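Shop Grippers Arms Wrist Cameras Spares Support

Products > Grippers > Stoltstead Two-Finger

Stoltstead Two-Finger Gripper

Can a machine swap a hard drive yet? We get asked that at Rizk more than anything else, and the answer has gotten a lot more fun this year! The Stoltstead is the gripper we reach for when the job is bench work: drives, latches, cables, the cramped stuff inside a PC case that makes people skin their knuckles.

The finger links are slim enough to work beside a drive while it's still in its cage, and the joints are held with plain hex socket screws you can tighten yourself. Release latches are our favorite test – small, springy and always next to something you don't want to bend.

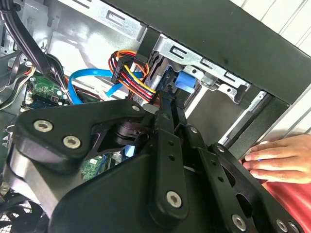
Ya-wen Lau wrote to us from the Storkham repair shop that the drives go fine but she still pulls every SATA cable by hand, and she wouldn't leave it alone with a customer's machine. Fair enough. On our own bench it got the drive out in 8 of 15 tries, with a person close by the whole time. Back in August it was 3 of 15, so we're pretty thrilled.

Laundry and dishes? Not with these fingers (the Alholm soft set is a better start).

Spare screw kits ship within 14 days.

Contact Rizk | Copyright Rizk | Back to top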